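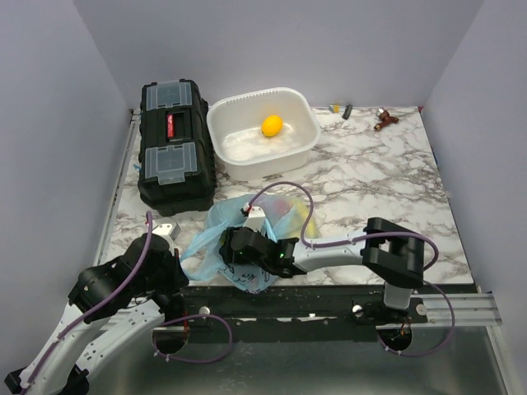

Fixed view of the cell. The right gripper is over the bag, and the tub is next to the toolbox.

Jirurham Bag Unpacking Set

Teleoperated demonstrations of a two-arm robot taking play groceries out of a thin plastic bag and putting them in a white tub. Collected at Andari in August for training and testing grasp policies on soft packaging. Maintained by Lahcen Hegazy and Sumathi Lobo.

Contents

1,000 episodes, split into 9 sessions. One session is held out for testing and should stay that way. Each episode has a fixed camera stream, wrist streams, joint positions, gripper commands and a one-line text instruction.

Small items near the back edge of the table, and the toolbox at the back left, are part of the background. They have no task labels.

Collection

The operator drives both arms with a leader pair. Usually one arm stays by the side of the bag while the other reaches in, but operators were free to switch. An episode ends when the operator presses the pedal, or after 2 minutes. Items are picked one at a time. If an item falls, the operator may try again in the same episode, and the retry stays in the recording.

The wrist view is the harder one to learn from. Once the fingers are inside the bag, plastic takes up most of the image and the item may be visible only between the fingertips.
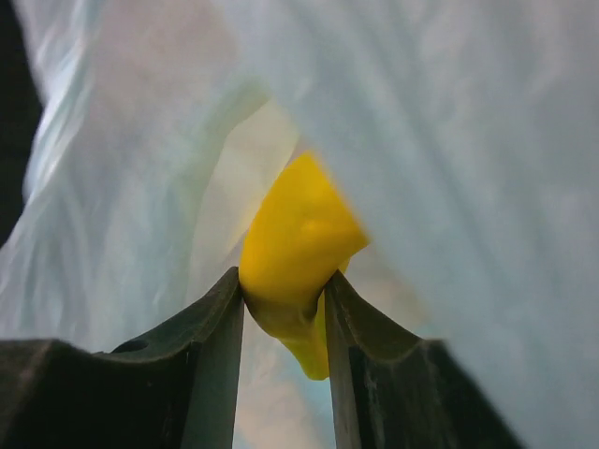
Chandrasekhar Reddy asked whether grasps that pick up a fold of the bag along with the item should count as failures. They are kept, with the flag bag_caught set to true. Success is judged on where the item ends up, so an episode can have the flag and still be marked as a success. Filter on the flag if you want clean grasps only.

Labels

success: the requested item is in the tub at the end
bag_caught: plastic was held between the fingers at any point
retries: number of repeated attempts, zero if none
operator: a code, no names

Labels were entered by the operator and checked by a second person. Syafiqah Subramaniam rechecked session 4 after the retries field was found to be blank in 20 episodes. Those are now filled in.

Starting layouts

The tub may already hold items when an episode starts. Some layouts have a fuller tub, with grapes, a banana and other produce in it, so a policy can't assume an empty target. The layout name is stored in the episode header. 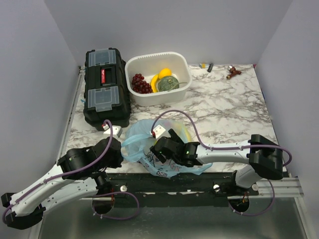
Known problems

Table, walls and bag type do not vary. Expect poor transfer to paper bags or a dark surface.
Session 7 has dropped frames on the left wrist stream. Timestamps are correct, so align by time and ignore the frame index.
The instruction text has two spellings of "gray" in older sessions.

Loading

Use the Cludix reader, version 2 or later. Earlier versions skip the bag_caught field without a warning. Report bad episodes to Sumathi Lobo with the session and episode number.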